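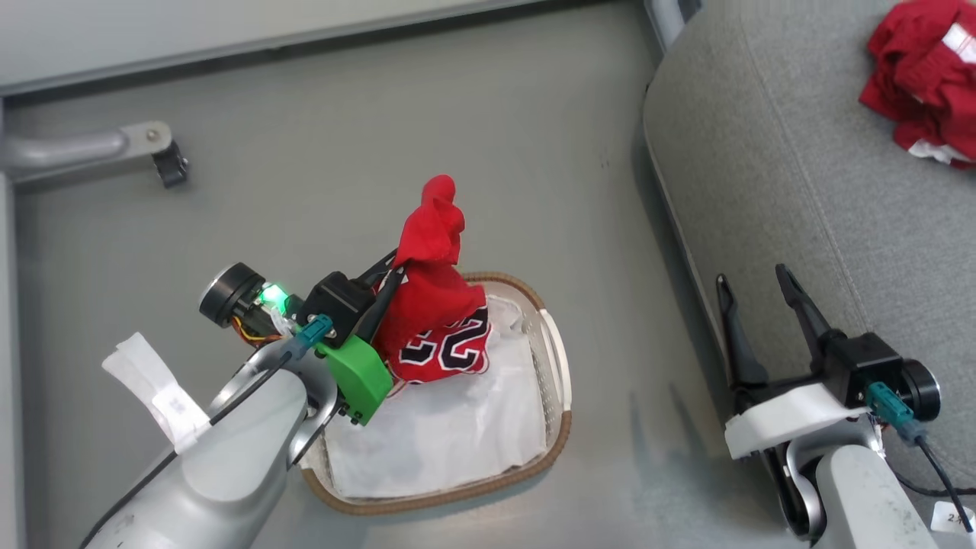 Hausapotheke: Hinweise zur Aufbewahrung, Pflege und Entsorgung von Arzneimitteln im Haushalt

Stand: 20.06.2019

Die Brurkmont Arzneimittel GmbH erhält regelmäßig Anfragen zur sachgerechten Lagerung von Arzneimitteln in der Wohnung. Die folgenden Hinweise fassen die Antworten der Abteilung Arzneimittelinformation zusammen. Sie ersetzen weder die Packungsbeilage noch die Beratung in der Apotheke. Maßgeblich sind stets die Angaben auf der Packung.

Der geeignete Ort

Arzneimittel sind trocken, dunkel und bei möglichst gleichbleibender Temperatur aufzubewahren. Das Badezimmer ist wegen der wechselnden Luftfeuchtigkeit ungeeignet, ebenso die Küche in der Nähe von Herd, Spülmaschine und Wasserkocher. In den meisten Wohnungen empfiehlt sich ein abschließbares Fach im Schlafzimmer oder im Flur, das sich außerhalb der Reichweite von Kindern befindet. Fensterbänke und Ablagen über Heizkörpern scheiden aus.

Bei Präparaten mit der Angabe „Nicht über 25 °C lagern“ sollte im Hochsommer ein Thermometer in das Fach gelegt werden. Dachgeschosswohnungen überschreiten diesen Wert häufig schon am Vormittag. In diesem Fall ist ein Raum auf der Nordseite oder ein trockener Kellerraum vorzuziehen, sofern er verschlossen werden kann.

Im Rahmen einer Befragung des Unternehmens im Dezember gaben von 149 teilnehmenden Haushalten 51 an, ihre Arzneimittel überwiegend im Badezimmer aufzubewahren. Weitere 44 Haushalte nannten die Küche. Die Ergebnisse wurden von Su-chen Yu, Leiterin der Arzneimittelinformation, ausgewertet und waren Anlass für die Überarbeitung dieser Seite.

Kühlpflichtige Arzneimittel

Für kühlpflichtige Präparate gilt in der Regel ein Bereich von 2 bis 8 °C. Sie gehören in ein mittleres Fach des Kühlschranks, nicht in die Tür und nicht unmittelbar an die Rückwand, wo sie anfrieren können. Zur Trennung von Lebensmitteln eignet sich eine saubere, verschließbare Dose. Gefrorene Insuline und andere gefrorene Injektionslösungen dürfen auch nach dem Auftauen nicht mehr verwendet werden.

Beim Abtauen des Kühlschranks sind die Präparate in einer Kühltasche zwischenzulagern. Die Kühlelemente werden in ein Geschirrtuch eingeschlagen, damit sie die Packungen nicht direkt berühren. Wer häufiger kühlpflichtige Mittel lagert, sollte ein Minimum-Maximum-Thermometer anschaffen und die Werte beim wöchentlichen Einkauf ablesen.

Ordnung im Fach

Blister und Flaschen verbleiben in der Originalverpackung, zusammen mit der Packungsbeilage. Nur so bleiben Chargenbezeichnung, Verfalldatum und Dosierungsangaben auffindbar. Auf angebrochenen Flaschen, Tuben und Tropfern wird das Datum des Anbruchs mit einem wasserfesten Stift vermerkt. Für Augentropfen gilt nach dem Öffnen meist eine deutlich kürzere Frist als das aufgedruckte Verfalldatum.

Die Arzneimittel verschiedener Personen sollten getrennt stehen. Bewährt haben sich flache Kästen mit Namensschild. Verbandmaterial, Pflaster, Schere, Pinzette und Fieberthermometer gehören in einen eigenen Kasten, der ohne Schlüssel erreichbar sein darf. Bei Tierarzneimitteln ist ein gesonderter Platz vorzusehen.

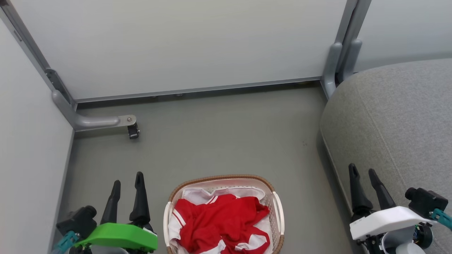 Eine Durchsicht des gesamten Bestandes ist zweimal jährlich angezeigt. Dabei wird jede Packung herausgenommen und das Verfalldatum geprüft. Auszusortieren sind auch Tabletten mit Rissen oder Verfärbungen, Salben, bei denen sich Flüssigkeit abgesetzt hat, sowie Säfte mit verändertem Geruch. Steriles Verbandmaterial mit beschädigter Umhüllung ist zu ersetzen.

Das Fach selbst wird feucht ausgewischt. Ein mildes Spülmittel in lauwarmem Wasser genügt. Die Packungen werden erst nach vollständiger Trocknung wieder eingeräumt, und zwar so, dass die zuerst verfallenden vorn stehen.

Messlöffel, Dosierspritzen und Teilgeräte

Messbecher und Dosierspritzen sind nach jedem Gebrauch mit warmem Wasser auszuspülen und auf einem sauberen Tuch zu trocknen. Für die Spülmaschine sind sie nur geeignet, wenn der Hersteller dies ausdrücklich angibt. Die Skalen verblassen sonst, und eine genaue Dosierung ist nicht mehr möglich. Teelöffel und Esslöffel aus der Küchenschublade unterscheiden sich im Fassungsvermögen erheblich und sind kein Ersatz.

Nicht jede Tablette darf geteilt werden. Bei magensaftresistenten und retardierten Präparaten kann das Teilen die Wirkung verändern. Auskunft gibt die Packungsbeilage. Tablettenteiler werden nach Gebrauch mit einem trockenen Pinsel gereinigt, damit keine Rückstände auf das nächste Präparat übergehen.

Pulver zur Herstellung eines Saftes ist vor der Zugabe von Wasser aufzuschütteln. Das Wasser wird in der angegebenen Menge und Temperatur zugesetzt, in zwei Schritten, mit kräftigem Schütteln dazwischen. Der Schaum muss sich setzen, bevor die Markierung abgelesen wird.

Entsorgung

Arzneimittel gehören weder in die Toilette noch in den Ausguss. In vielen Gemeinden können sie über den Restmüll entsorgt werden, andernorts bestehen Sammelstellen oder Schadstoffmobile. Auskunft erteilt der örtliche Entsorgungsbetrieb. Flüssige Reste verbleiben in der verschlossenen Flasche. Die Faltschachtel und die Packungsbeilage können in das Altpapier gegeben werden, Kanülen und Lanzetten in einen stichfesten, fest verschließbaren Behälter.

Zytostatika und bestimmte andere Präparate erfordern eine gesonderte Entsorgung. Hierzu ist die Apotheke zu befragen.

Merkblatt und Kontakt

Das Merkblatt „Arzneimittel zu Hause“ liegt in einer Auflage von 400 Exemplaren vor und wird auf Anforderung kostenfrei versandt. Es enthält eine Tabelle zum Eintragen der Anbruchdaten sowie einen Vordruck für die halbjährliche Durchsicht. Apotheken können Sammelbestellungen über den Vertriebspartner Besnard aufgeben.

Fragen zu einzelnen Präparaten richten Sie bitte schriftlich an die Abteilung Arzneimittelinformation am Standort Hustby, zu Händen von Oi-ling Tsai. Bitte geben Sie dabei die vollständige Bezeichnung des Arzneimittels und die Chargenbezeichnung an. Bei Verdacht auf eine Vergiftung ist unverzüglich der zuständige Giftnotruf oder der Notruf 112 zu verständigen.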